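Screen & Stage Awards > Rules and Voting
Prellby Awards: does the supporting count get declared on formal votes or continuing votes?

16 shares

The scrutineers' sheet for the supporting performance category is up on the members' page. Please keep discussion to the count. The red carpet thread and the thread about the speech are elsewhere.

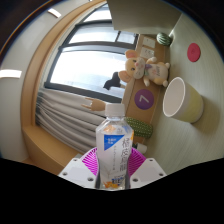

Hatem Shawky

I have read the sheet twice and I can't reconcile it with rule seven as printed in the September handbook.

Rule seven says a nominee is elected on reaching "an absolute majority of formal votes". Formal is defined in the glossary as a ballot with a valid first preference. There were 362 formal ballots in the supporting category. In the last round the lead from Ezzat is shown as the winner, but the sheet also shows 40 ballots exhausted by that stage, and the winning total is less than half of 362. It is more than half of what was left.

So the declaration was made on continuing votes. That is normal practice in optional preferential counting and I have no objection to it as a method. My objection is that it isn't the method in the handbook. Either the definition of formal has to shrink as ballots exhaust, which the glossary doesn't allow, or the rule was applied as if it said something else.

Has anyone got the wording from before the handbook was reformatted?

marquee_lights

It has been counted this way for as long as the category has had ranked ballots. When only two nominees remain, the one with more votes wins. What's the alternative, no award? They'd already engraved the plinth.

Hatem Shawky

The alternative is a rule that says so. "If two nominees remain, the nominee with the greater number of votes is elected." One sentence. The Grumell has it.

I should add that I'm not suggesting the result was wrong. Under any sensible reading the Ezzat nominee is ahead in every round from the third onwards.

flatwhite_grip

Ahead in every round from the third, but not in the first. On first preferences the actor from the hospital series was leading comfortably. The shift came when the two comedies were excluded and their ballots went across almost as a block. I'd like to know how much of that is studio campaigning. The Ezzat distributor sent out a mailer asking for a second preference if you weren't giving them the first. I've never seen that done at this level.

marquee_lights

It's perfectly legal to ask for second preferences. It's also smart. The hospital series campaign spent everything on billboards and a party.

flatwhite_grip

Legal, yes. I said I'd like to know how much of it there was.

ballotnerd_hobart

Posting as someone who has scrutineered smaller awards, though never this one. A few things from the sheet that haven't come up.

The longlist was 16 and the shortlist was cut by a separate approval vote, so anyone comparing shortlist support with final-round preferences is comparing different ballots from possibly different people. Don't do it.

Turnout is the real problem. The academy has nearly 2000 members and supporting is open to all of them. You can do the division yourselves. In the craft categories, where the vote is restricted to the chapter, participation is much better.

The count was run in Verus. In the version I used, the exhausted pile is a separate line and the quota has a setting with two values, fixed and floating. Fixed takes the majority from the formal total at round one and never changes it. Floating recalculates each round. If you leave it on fixed and run out of nominees before anybody reaches the threshold, you get a prompt asking the operator to confirm the leader.
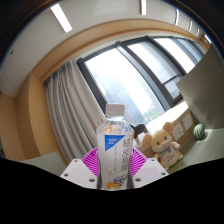
The prompt doesn't print on the summary sheet, so from the outside you can't tell whether the operator had floating selected from the start or had fixed selected and clicked through. Both give the same winner. They don't give the same paperwork, because with floating you should see a threshold column that falls each round, and there is no threshold column on this sheet at all. Somebody may have just deleted it for layout.

Ask for the round log. It's a plain text file and it records every operator action with the time.

Hatem Shawky

Thank you, that's useful. I have emailed the awards office and asked for the round log, quoting rule seven and the glossary entry. I'll post the reply if they permit it.

Do you know whether the log identifies the operator?

ballotnerd_hobart

By initials only in mine. Could be different now.

Sequin_Audit

I think you're over-reading "formal". In my union's rules an exhausted ballot stops being formal at the point of exhaustion, because it no longer expresses a preference between the nominees left. If you take it that way, rule seven works as written and there's nothing to reconcile.

Hatem Shawky

Your union's rules may define it that way. This handbook defines it by first preference and gives no point at which that status is lost. I'd be glad to be shown a clause I've missed.

Sequin_Audit

Clause four of the appendix: "exhausted ballots shall be set aside and take no further part in the count." If they take no further part, they take no part in the majority either.

Hatem Shawky

I had missed that one. It helps your case more than I'd like. I still read "set aside" as describing where the paper goes, and rule seven as describing the threshold, but I accept that two people could read them together and land where you did.

ballotnerd_hobart

I'd side with Sequin_Audit on the appendix, narrowly. An appeal panel would prefer the reading that produces a winner.

marquee_lights

So the result stands and we've spent two pages on a missing column.

flatwhite_grip

The result was always going to stand. Nobody in here asked for it to be overturned.

For what it's worth, the broadcast made this worse. The host announced that the winner had "the support of more than half our members". On that turnout it can't be true under either definition. I noticed the catch-up version has the line trimmed out.

Sequin_Audit

Is it trimmed? I watched the catch-up and I'm sure I heard it.

flatwhite_grip

The regional feed might be different. Mine goes straight from the nominees' clips to the envelope, with a slight jump in the applause.

ballotnerd_hobart

Live line was probably in the script from the years when there were three nominees and everybody numbered every box. Same writers.

Hatem Shawky

Acknowledgement from the awards office this morning. The request has gone to the scrutineers. Their practice is to release round logs to members after the appeal window closes, and they ask that the file not be posted in full. I'll summarise the threshold lines and the final prompt, if there was one.

I've also put in a proposed amendment to rule seven using the Grumell wording. It needs a seconder who was a voting member in the supporting category.

Sequin_Audit

I'll second it. I think it's redundant, but redundant wording does no harm in a rule book.

marquee_lights

Does it apply to lead performance as well? Same rule, same ballot format, and the lead count went to the final two.

Hatem Shawky

Yes, rule seven covers all the performance categories. Lead was decided by a wide enough margin that the question didn't come up. I'd want the sentence to sit in the general section for that reason, ahead of the category rules.

40 comments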